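Three weeks of sourdough crackers

October is when I start baking again in earnest, and this year I got completely sidetracked by crackers. It started with the jar of discard at the back of the fridge (you know the jar) and a bag of Hestden rye flour I'd bought for a loaf I never made. I mixed the two with some olive oil and salt, rolled it out as thin as I could, and had the whole batch eaten before dinner. All of it! So of course I had to make more.

The basic dough couldn't be easier. Equal weights of discard and flour, a good glug of oil, salt, and whatever seeds are in the cupboard. Press it into a flat square, wrap it up and let it rest in the fridge for a few hours. I've tried skipping the rest and the dough springs back at you like a rubber band, so now I mix it in the morning and forget about it until I'm home.

Rolling is where I've learned the most. I used to stop when it looked thin, and I'd end up with something closer to a dog biscuit. Now I roll it right on the parchment, in two halves, and keep going until I can almost see the paper through it. Then a brush of water, flaky salt, and a pizza wheel to mark the lines. Wonky edges are fine. The wonky ones from the corners get the darkest and I'd fight you for them.

My neighbor Osamu Nakajima came over to try the first proper batch against the second, which had caraway in it. He voted caraway. I voted plain with black pepper, and we went back and forth until there wasn't much left to vote on. He also brought a wedge of something sharp and crumbly from the Trutside market that I've been thinking about ever since, and I've got to go and ask the woman at the stall what it was.
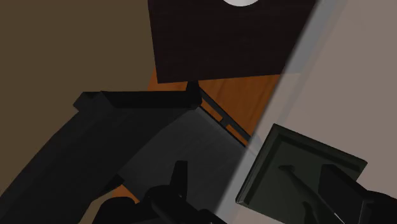

Dark tabletop, wooden floor, a bit of something round and white.

On to baking times! My oven runs hot on the left, so I turn the tray halfway through and pull the outside crackers early. The middle ones go back in for another 3 minutes, sometimes a little more. They'll still bend slightly when they come out and that used to worry me, but they crisp up on the rack. If they don't, back in they go with the oven off and the door open a crack.

I've been keeping them in an old cookie tin and they last a week easily, or they would if I didn't walk past the tin so often. I did try freezing half a batch of dough – it works beautifully, just let it thaw overnight in the fridge.

Next up is a version with Parmesan and a lot of rosemary, because the bush by the back steps has gone wild and I can hardly get the door open. I also want to try buckwheat, which a few of you suggested under the last post. If you've done it, tell me how much you swapped in and whether it held together when you rolled it. I have a fresh jar of discard waiting and I'd love to get going this week.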